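Minutes, Berkholm Library fit-out, site meeting 2
December 2021

Apologies: none received. Minutes of the August meeting were accepted with one correction (item 4, "grey" to read "green").

## 1. Stone

Skuretti confirmed the green marble for the lending counter. Veining in pale grey and white is to run lengthwise. The polished finish is accepted. Edge profile to be resubmitted.

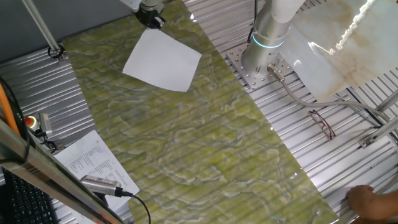
## 2. Joinery

Gruruder tabled revised shop drawings for the shelving. Bay depth remains under review. The colour of the end panels is to match the entry doors. Delivery is now 45 days from approval of drawings, and the programme will be adjusted accordingly.

The architect noted that a high polish shows reflections under the proposed downlights. Options are a honed finish or a change of fitting.
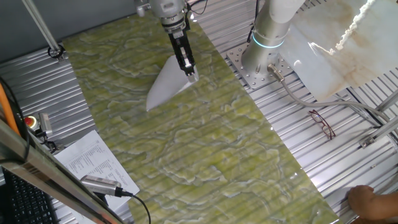

The second option is preferred on cost. Coste to price the alternative fitting and report by email before the order is placed. Power outlets at the counter stay as drawn.

## 3. Defects

The list stands at 73 items, almost all of them paint. Ceiling tiles in the children's area are to be replaced. The door closer at the rear entry remains outstanding.

Paper copies of the marked-up plans are to be kept on site until handover.
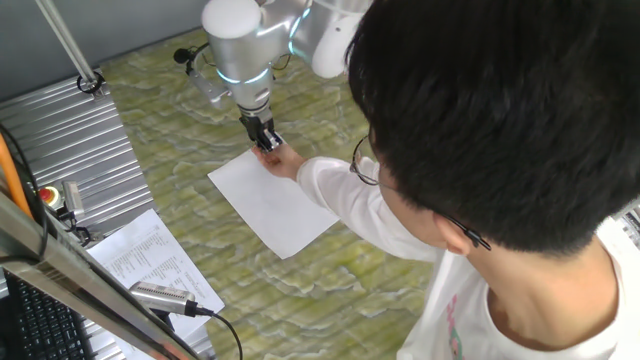
## 4. Actions

- Skuretti: edge profile, resubmit.
- Gruruder: confirm bay depth.
- Coste: price for fittings.

Meeting closed.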